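October 29, 2018

Second month of the new line at Merside, and I am writing this at the kitchen table with cold tea. Today I was put with the grippers again, sorting mixed goods into boxes. Jolanta had the other pair of hands.
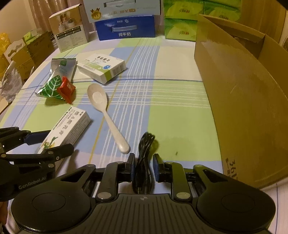
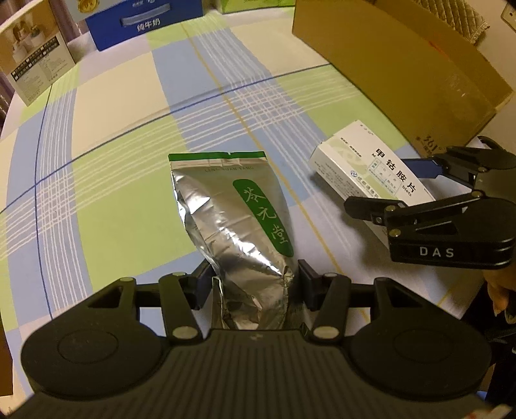 Before, I packed 100 boxes in a shift and I did not think about my fingers at all. Now I think about them the whole day. Settimio says the machine will learn from how we take things, so we must take them cleanly, without a second try. A medicine box is easy, it has flat sides. The silver pouch is another matter — it is all creases, and you must decide where to press. I have never before had to decide such a thing. My wrist hurts a little on the left side.

At lunch Tullio asked what happens to the 28 of us in December, when the Grarkisora machines take over the night shift. Noura Awwad answered that there will be training for everybody who wants it. I wrote down the word "wants". Dace has already put her name on the list. I have not, but I took the form home and it is in my bag.

Jolanta was quiet on the bus. Then she said she misses the noise of the tape guns, and I said that I miss it too.

Must buy bread tomorrow, and ask Settimio about the wrist.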